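Lists > Lellevwood-Neighbors > Archive > Re: Quiet hours at the reading room

January 17, 2019

Lama Nseir wrote:
> The new rule says no talking above a murmur after 2. Who decides
> what a murmur is? My husband's murmur carries to Harb Street.

Lama, I asked at the desk and was told "use common sense," so we are doomed.

I went through the old notices going back to May. The first version ran 211 words and banned whistling. The current one is 597 and bans whistling twice, once under Noise and once under Food.

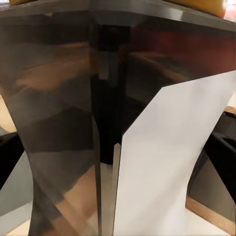
My own vote is to go back to the short one and add a line about phones. The man who sells Grisent boilers over his phone by the radiators has closed more deals in that room than I have finished books. I now know a great deal about valves.

If we want the rule changed, Britetti at the desk needs it in writing before the next meeting. I'll draft something and keep it under 1000 words, which by local standards is a haiku.

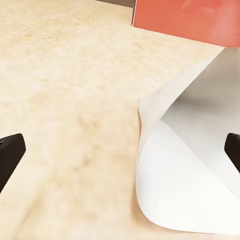
Red-orange box on the pale wooden tabletop.

Please send wording to me off list. Last time we did this in the open, it ended up being about parking.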